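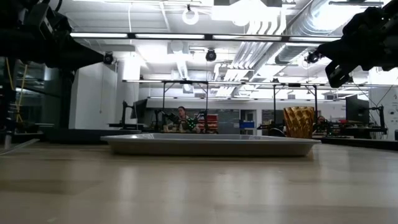 Re: Sealing a timber benchtop - oil or hard finish?

Posted to the Varcombe home renovators list, 12/01/2006

Print this message | E-mail this message

> We're putting timber tops in the kitchen and the bloke at
> Wideck reckons their oil is the only way to go. Two coats, he
> says, and you can leave a wet pot on it overnight. He also
> says the hard finishes all peel inside a year. Has anyone
> used it? The tin is dearer than I'd hoped but if it lasts
> 10 years I'd wear it.

I'd want to see the bench he's talking about before I believed a word of that. Does he have one at home? Is it next to a sink?

I oiled ours in November the year we moved in, following the tin to the letter. Two coats looked lovely for a fortnight. Then came the grey patch behind the taps, and a black ring where somebody left the bottom of a steel colander. I sanded it back and gave it four coats the second time. The ring came back, a bit smaller.

As for hard finishes peeling inside a year - whose? Put over what? If you slap it on top of old oil, of course it lets go. The Trisano on our laundry bench went onto bare timber and it's still stuck down. It does show every scratch, and I don't like the plastic feel of it, so I'm not selling you that one either.

The 10 years is the bit that really gets me. Read the fine print. When I rang they told me it depends on "regular maintenance", and that means a fresh coat up to 2 times a year. Any finish will last if you keep putting it on again. Work out the tins before you compare prices. I was quoted $672 to have a tradesman sand and seal the lot, and I laughed at the time. I'm not laughing so hard now.

Somebody here swore by Kolář wax a while back. Has that bench seen a winter yet? I'd like to hear how it looks around the kettle.

My advice, for what it's worth, is get an offcut of the same timber, do half with each, and leave a wet glass on it every night for a month. Don't forget the end grain, either. That's where ours went first.

Contact the list owner | Copyright 2006 Varcombe home renovators list | Back to top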